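How to find out whether a gripper can do your chores (yet)

8 July 2022

People keep asking me whether a robot can clear the table yet, and I've got fed up with answering "sort of". So I've written down how I test it at home, and you can do the same with very little kit. You don't need a robot arm! A hand-held gripper with two fingers will do nicely, because if you can't do a chore with it while your own brain and your own arm are doing the steering, no machine is going to manage with the same fingers.

I've been through almost 1040 tries now, across nine chores, so what follows has had a fair bit of use.

What you need

A two-finger gripper with soft pads. Mine's a Lira, but anything you can hold in one hand and squeeze is fine.
A bare table top.
A notebook, or a spreadsheet if you're tidier than I am.
The things you'd normally pick up, wipe, fold or put away. Please use your own mugs and your own socks, not neat plastic blocks.

Step 1 - Pick a chore and make it small

"Do the washing up" is about twenty jobs in a trench coat. Choose one bit of it: lift a mug by the rim and put it on the shelf, say, or move a teaspoon from the table into the drawer. Write the chore as one sentence with a start and a finish. If you find yourself writing "and then" more than once, split it.

Step 2 - Decide what counts as done

Do this before you start, or you'll be far too kind to yourself (I was, for weeks). My rule for a mug is upright, on the shelf, handle anywhere. For a folded tea towel I ask for two folds and no corner sticking out by more than a finger's width. Ugly is allowed. On the floor isn't.

Step 3 - Put your other hand behind your back

It'll creep out to steady things, I promise you. Sit on it if you must. The whole point is to find out what one gripper can do, and a helpful thumb ruins the lot.

Step 4 - Go slowly and go straight down

Open the fingers wide, come down over the thing, close, wait a moment, lift. Most of my early drops came from lifting while I was still squeezing. Flat things are the worst - coins, envelopes, a playing card - and the trick is to slide them to the table edge until a bit hangs over, then pinch from the side. I do wonder how long it takes a machine to think of that without being shown.

Step 5 - Write down how it went wrong

A tick or a cross is handy, but the note beside the cross is what you'll want later. I use short ones: slipped, tipped, missed, crushed, couldn't get under it. Once I'd sorted mine by note, the socks turned out to be mostly "missed" and the mugs mostly "slipped", and those need completely different fixes.

Step 6 - Change one thing and go again

Move the lamp, or swap the mug, or turn the spoon round. Only one, though! I once changed the mug and the table height on the same evening and couldn't make head or tail of the results.

So, can they do it yet?

Going by my notebook: firm, chunky things on a clear table, yes, I'd trust a decent machine with those. Spoons, usually. Laundry is still a muddle, and I wouldn't hand over anything with a lid. Shop-floor sorting looks much more hopeful to me than kitchens do, as the parts are the same every time and the bin stays put.

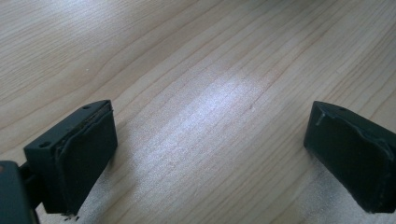 CHECKS & UPKEEP

Look at the pads before each session, especially the edges. Once you get a ripply top edge, a little torn flap or dark crumbs hanging off the bottom, make a note of it next to your scores, otherwise you'll blame the mug. Check for shine on the table too. A pale wooden top can throw back a big whitish patch that washes out the grain, and if you're using a camera, that's one more thing for it to cope with. Try tilting the lamp or half closing the blind, then write down which one you did.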